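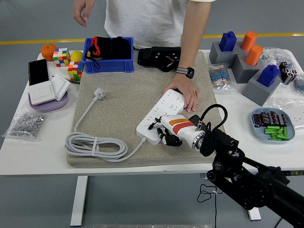
开放日桌面演示的搭建与执行步骤

适用范围:单臂加灵巧手,单张演示桌,观众站在警戒线外观看,允许一名操作员在桌后配合。本文按Gillano实验室开放日的流程整理,由Enda Mulcahy审阅。控制软件为Relen,手部驱动为Pritier。其他软件组合可参照执行,菜单名称会有出入。

一、桌面布置

1. 桌面中央铺泡棉垫。垫子的作用是降低接触刚度,手指下压时有余量,硬物掉落也不会弹走。垫子要盖住整个抓取区,边缘压平,四角不翘。

2. 主操作物放在垫子上。我们用的是白色插排,斜放,线缆先绕成圈并扎紧,插头一端留出一段自由长度。线圈不要压在插排本体下面,否则手指接触时本体会翘起,力传感读数随之漂移。

3. 其余物品沿桌面两侧和后缘摆放,供观众点选。同一张桌上尽量覆盖几种不同的几何和材质:
球形:橙子、黄色小球。
方形:魔方。
薄片状:手机、墙壁开关面板。开关面板可垫一个圆形底座,便于手指从侧面进入。
插接类:带孔的灰色底块,配蓝色方柱和橙色圆柱,底块高度应有差别。
散件:袋装螺母、电阻、电容。袋子为透明塑料袋,反光较强,识别率低于其他物品,放在靠边的位置,不作为首个演示对象。
小托盘:放电容和电池一类小件。

4. 软质物品装入塑料箱,放在垫子后缘。箱口外垂的带子容易勾住手指,规划路径时把箱子连同带子一起设为障碍。

二、上电与自检

1. 确认急停按钮在操作员伸手可及的位置,并实际按下、复位一次。

2. 先给臂上电,再给手上电。顺序颠倒时Pritier会报通信超时,错误码22,断电重来即可。

3. 检查手腕上方的线缆。线缆应留出弧度,腕关节转到两端极限时都不绷紧,也不扫到桌面物品。若弧度过大,在前臂处加一道扎带。

4. 在Relen中执行回零。回零期间桌后不得站人。

5. 加载桌面配置文件。更换过物品位置后须重新标定,旧文件不可沿用。

三、演示参数

末端速度上限设为正常值的一半。指尖接触力阈值按物品分组设置,橙子和塑料袋使用低阈值组,插排和底块使用高阈值组。数据缓存保留最近2000帧,停机后可回看。开放日当天的配置编号为3913,修改后另存,不要覆盖。

四、人机配合接触演示

这一节是现场问得最多的部分。内容为操作员与机械手同时接触插排,观察手指受力后的顺应情况。

1. 操作员站在桌后,正对机械臂。袖口不得过长,胸牌和挂绳摘下。

2. 操作员一只手平放在插排上将其稳住,另一只手抬起,离开桌面,不进入机械手的运动范围。

3. 在Relen中选择“低速接近”。机械手由桌面一角进入,手指弯曲朝下,停在插排上方。

4. 确认后选择“接触”。手指下降,触到插排表面,达到阈值即停。

5. 操作员缓慢推动插排,手指应跟随移动。若手指不动,检查顺应模式是否开启;若手指脱离表面,将阈值上调一档。

6. 结束时先让机械手抬起,操作员再松手。

全程插排不接市电。插头放在垫子上,让观众看得见,可以省去不少提问。

五、观众点选环节

由观众指定一件物品,操作员在Relen的物品列表中选中并执行。单次抓取失败后允许重试,最多2次,仍失败则换下一件,不在现场调参数。插接类耗时最长,建议排在每场末尾。圆柱对角度不敏感,方柱需要对正孔位,讲解时可以把两者连着做,差别很直观。

Vũ负责的那一场把散件袋提前到了开头,结果袋子反复滑脱,后面的时间被挤掉不少。之后各场均按本文顺序进行。

六、常见问题

现象:手指触到物品后持续抖动。
处理:降低力控增益;检查腕部金属环处的连接螺钉是否松动。

现象:识别框在魔方之间跳动。
处理:两只魔方拉开距离,不要前后重叠。

现象:泡棉垫随物品一起移动。
处理:垫子背面贴双面胶,贴四角即可,满贴后不易揭除。

现象:机械臂在靠近底块时提前停下。
处理:底块高度与配置文件不符,多为摆放顺序弄错,按编号重新摆放。

七、收场

机械手张开,臂回到收纳姿态,先断手电源,再断臂电源。电池从托盘取出,单独存放。散件袋封口后按标签归位。日志导出到共享目录,文件名写场次和操作员姓名缩写。

修订:2019年9月28日,补充第四节第5步的阈值说明。8月版作废。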